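Atelier tubes et raccords, Vidthorpe : l'album de janvier

Textes de Margit Fjeld. Imprimer | Envoyer par e-mail

Nous avons passé une bonne partie du mois à préparer les tubes blancs du réseau d'arrosage de la serre Gbeho. 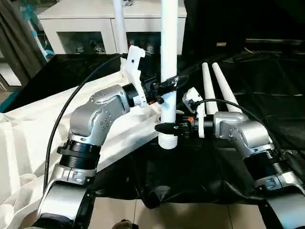
Le réseau comprend 11 colonnes verticales, reliées au sol par une conduite unique. Chaque colonne est un tube droit terminé en bas par un raccord fileté, ce qui permet de la dévisser pour la rincer en fin de saison. L'ancien réseau était entièrement collé et il fallait scier pour remplacer la moindre pièce. Adjoa Ofori a dessiné le nouveau plan à l'automne et Kwadwo Quartey a repris les longueurs après une visite dans la serre.

Les légendes suivent l'ordre du travail. Celles des dernières séries seront complétées quand la conduite du sol sera posée.

Le plan
La feuille d'Adjoa, deuxième version. Les colonnes sont numérotées depuis la porte. Les cotes au crayon sont celles de Kwadwo, et ce sont elles qui comptent.

La livraison
Les tubes à l'arrivée, encore liés par paquets. Deux avaient une extrémité fendue. Nous les avons gardés pour les essais de coupe.

Le tri des raccords
Raccords filetés, coudes et tés dans des bacs séparés. La commande Pamell comptait 51 pièces, bouchons compris. Les coudes du vieux réseau sont restés dans un carton à part, car leur diamètre est légèrement différent.

La coupe
Kwadwo à la boîte à onglets. La lame fine laisse une tranche plus nette que le coupe-tube, surtout quand l'atelier est froid. Longueur courante : celle de la colonne 3, qui sert de gabarit à toutes les autres sauf les deux du fond.

L'ébavurage
Un tour de couteau à l'intérieur, un passage de papier abrasif à l'extérieur. Les copeaux de plastique se collent partout et il faut essuyer le tube avant de présenter le raccord.

L'emboîtement à blanc
Tube et raccord montés sans colle, puis un trait de feutre à cheval sur les deux pièces. Au moment du collage, on retrouve ainsi la profondeur et l'orientation.

Le collage
Esi Owusu, fenêtre ouverte. La colle s'étale sur le tube et sur l'intérieur du manchon, jamais sur le filetage. On pousse avec un quart de tour et on maintient la pièce en place pendant une demi-minute.

Les filetages
Gros plan sur les filets avant la pose du ruban. Le ruban se pose dans le sens du vissage. Akua Owusu fait neuf tours sur les modèles de cette taille, et davantage sur les deux raccords d'occasion, qui ont du jeu.

Le contrôle d'aplomb
Équerre au pied, niveau contre le tube. Un raccord collé de travers se remarque à peine sur l'établi, mais il se voit très bien au bout d'une colonne entière. La colonne 7 a été refaite pour cette raison.

L'essai de pression
La pompe à main et son manomètre. Les colonnes passent une par une, avec un bouchon en haut, et restent sous pression pendant la pause de midi. Deux fuites, toutes deux au filetage. Elles ont été reprises dans l'après-midi.

Le marquage
Numéro au feutre indélébile à une largeur de main du raccord, et flèche vers le haut. Les numéros reprennent ceux du plan.

Le râtelier
Les colonnes terminées, rangées debout contre le mur du fond. Le râtelier vient de l'ancien local Tririx. Nous avons seulement ajouté une latte pour empêcher les tubes de glisser.

Les chutes
Tout ce qui dépasse la longueur d'un avant-bras est gardé pour les manchons de réparation. Le reste part à la déchetterie avec les emballages.

Matériel utilisé, pour ceux qui nous l'ont demandé : boîte à onglets, scie à lame fine, couteau à ébavurer, papier abrasif grain 120, colle pour tube rigide, ruban d'étanchéité, feutre, niveau, équerre, pompe d'épreuve. La pompe est prêtée aux membres sur demande à Esi et doit revenir vidée.

La pose dans la serre a commencé par les colonnes côté porte. Il manque encore la vanne de pied et le collier de la colonne 9, commandés en même temps que le filtre. Les photos de la pose seront ajoutées sur cette page, à la suite de celles-ci. Si vous avez pris des vues de l'essai de pression, envoyez-les à Akua, en précisant le numéro de la colonne.

Contact : Margit Fjeld, atelier de Vidthorpe | © Atelier de Vidthorpe, textes et photos, tous droits réservés | Haut de page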